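3.2 Gathering the demonstrations

Most of what the policy knows about handling small things it learned from people, and so we would like to spend a little time on how those examples came to be. All of the demonstrations for the Gernach task set were recorded at a light wooden table in our shared lab, with two black arms working over a translucent plastic container. The operator guides both arms through a whole task, start to finish, and we keep the recording together with a short written instruction. Figure 4 shows two moments from the work: (a) both arms at the container, and (b) the container with a pen and a pencil on the table.

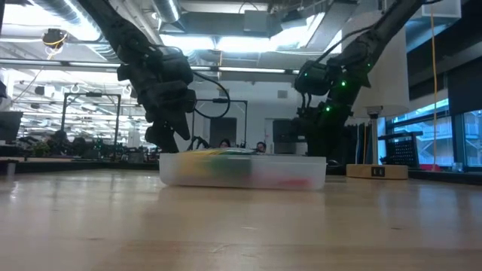
We asked our operators to move at whatever pace felt natural to them. Catalina Paredes, who trained most of the newcomers, found that people who were told to hurry tended to make jerky approaches, and the policy picked up those habits very faithfully! Each operator practiced for 2 hours before any of their recordings were kept. Small hesitations stayed in – we were rather fond of them, to tell the truth – but a recording was set aside if the operator gave up on the task or changed to a different one halfway through.

Between recordings the operator rearranged the objects by hand, following a loose printed list that Ulises Godoy wrote up in March. The list named the objects and left their placement open, so that pens and pencils could end up at all sorts of angles.
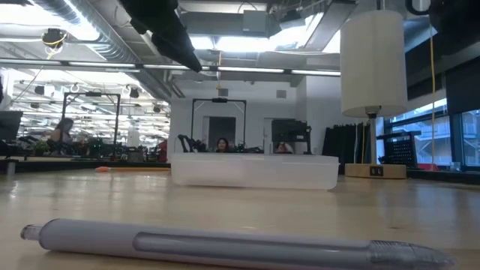
Holmgren Group for Robot Learning, Department of Engineering, Irnitz

Figure 4. Data collection at the shared table. (a) Two arms at the container. (b) Pen, pencil and container on the tabletop.

In all we kept 2000 demonstrations, covering 71 written instructions. Three of those instructions turned out to be different wordings of others, and after merging them we were left with 68, the number used in every table from this point on. Valentin Royer and Santino Farías each read through the full list separately and then compared notes over a long afternoon – their few disagreements are given in Appendix B.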